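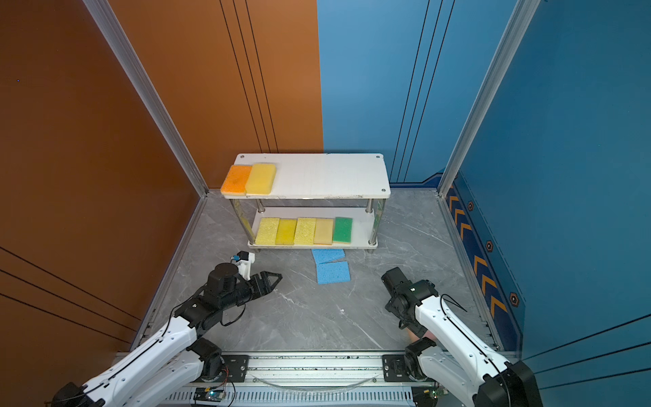

Posto de esponjas, estante de dois níveis. Dois panos-esponja azuis no piso, em frente à estante (item 2.3).

LISTA DE VERIFICAÇÃO: GUARDA E USO DE ESPONJAS E PANOS-ESPONJA
Unidade: Fidthorpe, posto de limpeza
Data da inspeção: 8/9/20
Inspeção: Nilton Cabrera
Acompanhamento: Milagros Huanca
Legenda: C = conforme; NC = não conforme; NA = não se aplica; OBS = conforme com observação

1. ESTANTE

1.1 Tampo nivelado, sem balanço ao apoiar a mão: C
1.2 Pernas firmes, sem folga no encaixe: C
Comentário: pernas cromadas. Apertar de novo na próxima visita, mesmo sem folga.
1.3 Fixações dos cantos sem rebarba que prenda ou rasgue a espuma: C
1.4 Nível inferior acessível sem precisar deslocar a estante: C
1.5 Nenhum frasco de produto químico guardado junto das esponjas: C
Comentário: o desengordurante Mosero fica no armário da entrada, com chave.
1.6 Etiqueta de uso por cor afixada no posto: NC
Comentário: a tabela existe só no caderno da Milagros. Imprimir e plastificar.

2. DISPOSIÇÃO DO MATERIAL

2.1 Esponjas lado a lado, sem empilhar: C
Comentário: no nível inferior estavam em fila, entre tons de amarelo, uma creme e uma verde na ponta direita. A ordem não segue cor nem uso. Pode ficar assim até sair a tabela do item 1.6.
2.2 Espaço livre no tampo para material em secagem: C
Comentário: só a ponta esquerda do tampo ocupada, com uma esponja laranja e uma amarelo-clara.
2.3 Nenhuma esponja ou pano no piso: NC
Comentário: dois panos-esponja azuis na frente da estante, um encostando no outro. O que cai no piso não volta para a estante sem lavagem. Vale também quando o piso acabou de ser limpo.
2.4 Passagem em frente à estante desimpedida: NC
Comentário: mesmo motivo do 2.3. Pano em piso liso é risco de escorregão. Registrar as duas não conformidades separadas, porque a correção pode ser feita por pessoas diferentes.
2.5 Esponjas de banheiro guardadas em outro lugar: C

3. ESTADO DAS ESPONJAS

Verificar cada peça dos dois lados, com a mão seca e luz direta.

3.1 Face abrasiva colada em toda a borda: OBS
Comentário: uma peça com o canto começando a soltar. Teodoro Iglesias retirou durante a visita.
3.2 Espuma sem rasgo nem pedaço faltando: C
3.3 Ausência de cheiro: OBS
Comentário: um dos panos azuis com cheiro leve. Foi para a lavagem, cheirar de novo antes de devolver.
3.4 Ausência de pontos escuros nos poros: C
Comentário: nas de celulose é preciso dobrar a peça para ver o fundo do poro.
3.5 Data de entrada em uso anotada: NC
Comentário: nenhuma anotação. Usar o livro de registro, página 81 em diante, uma linha por esponja.
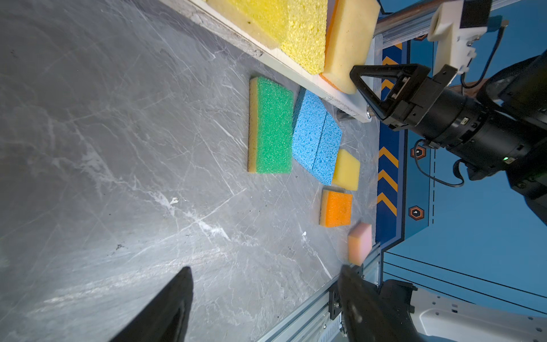 A mistura de tipos pede atenção na hora de distribuir. Face abrasiva verde ou laranja é para panela e grelha, espuma lisa para louça e plástico, celulose para bancada e derrame. Na conversa com a equipe ficou claro que cada turno faz de um jeito: o da manhã separa por dureza, o da tarde pega a que estiver mais perto. Seraina Schnyder pediu que a tabela use desenho além de texto, e concordo. Enquanto não houver tabela, a regra provisória é não levar esponja abrasiva para superfície envernizada nem para os tampos claros do refeitório, que já têm marca.

4. HIGIENIZAÇÃO

4.1 Enxágue em água corrente ao final de cada turno: C (informado pela equipe, não presenciado)
4.2 Solução preparada na medida indicada: OBS
Comentário: o procedimento interno pede 3 ml do concentrado Troltuvness para 1000 ml de água. O copo medidor em uso tem só a marca de 500 ml, então enche-se duas vezes. Funciona, mas já houve erro de conta. Comprar jarra de 1000 ml.
4.3 Luvas disponíveis para o preparo: C
4.4 Esponja torcida antes de voltar para a estante: C
4.5 Recipiente da solução identificado e com tampa: NC
Comentário: com tampa, sem identificação. Corrigido na hora com fita e caneta. Manter como NC no relatório.
4.6 Micro-ondas usado para desinfetar esponja: NA
Comentário: a prática está proibida na unidade desde novembro, depois do episódio com a esponja seca.

5. DESCARTE E REPOSIÇÃO

5.1 Lixeira com pedal perto do posto: C
5.2 Esponja reprovada cortada no canto antes do descarte: NC
Comentário: a equipe não conhecia a regra. O corte evita que a peça seja recolhida e volte ao uso.
5.3 Estoque novo fechado na embalagem: C
5.4 Pedido de reposição com responsável definido: OBS
Comentário: Busisiwe Maluleke faz o pedido à Rivadeneyra, mas não há substituto quando ela está de férias. 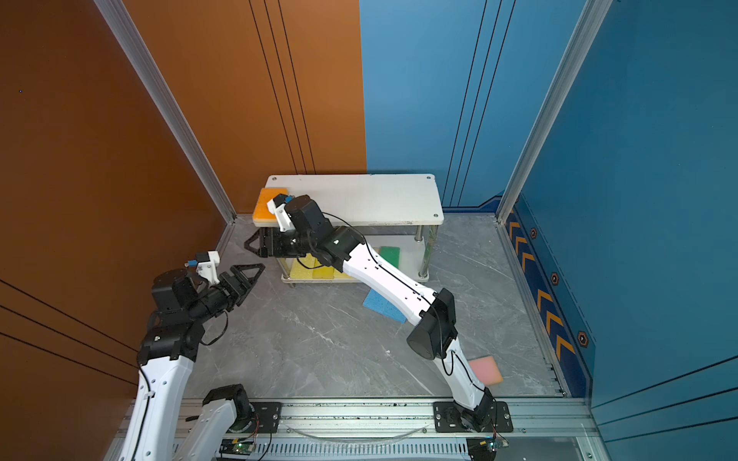 Uma esponja que caiu no piso precisa ser descartada?
Depende do estado e do uso. Se estiver inteira e for de limpeza geral, lava-se com a solução, enxágua-se e deixa-se secar no tampo antes de guardar. Se for de louça, descarta-se.

6. PENDÊNCIAS

Tabela de uso por cor e tipo, plastificada: Milagros
Jarra de 1000 ml: Busisiwe
Registro de entrada em uso: todos os turnos, começando pelas peças que já estão na estante
Orientação sobre piso e passagem (2.3 e 2.4): Nilton, na troca de turno
Corte do canto no descarte: Teodoro mostra como se faz, tesoura fica pendurada no armário
Substituto para o pedido: a definir com Seraina

Os itens 1.6, 2.3, 2.4, 3.5, 4.5 e 5.2 serão vistos de novo na próxima inspeção. Os demais seguem o calendário normal.

Visto: N. Cabrera / M. Huanca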